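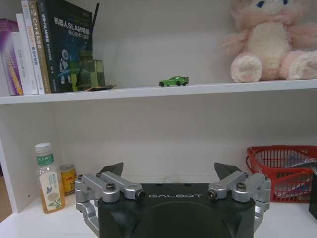 Wevaneck Shelf Club

The Wevaneck Shelf Club is a student robotics club, and I should admit up front that I've been a member for most of its life, so take this entry as the insider version. We program a robot arm to pick up everyday things and put them down again without wrecking them. It sounds easy – it really isn't!

Background

Radka Jurić started the club in February with 6 students and a borrowed room. The first public session was on June 5, 2019, and I still have the sign-up sheet somewhere (my name is spelled wrong on it).

Shelf work

Most evenings go to the shelf. Books, a drink bottle, a toy car, a big plush toy – they all need a different grip, and the plush is everybody's favorite until they have to write code for it. A beginner's task, called a Doltell, is one object moved from one board to the other. You get 20 tries, and your best one goes in the log.

The harder version is the Danko, with 100 points for a clean run and points off for every bump. I've never scored above half, and I've tried a lot.

Low work

Later on you move down to floor level, under desks and next to chairs, where walls are close and the arm has much less room to turn. I like this part best. You plan the approach slowly, check the fingers are open, and creep in.

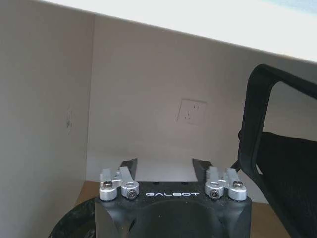

The Grovadov meet

Once a year we take our code to Grovadov, where around 200 people come to watch student teams run both kinds of task. Radka still brings the snacks, and new members get to press start on the first run.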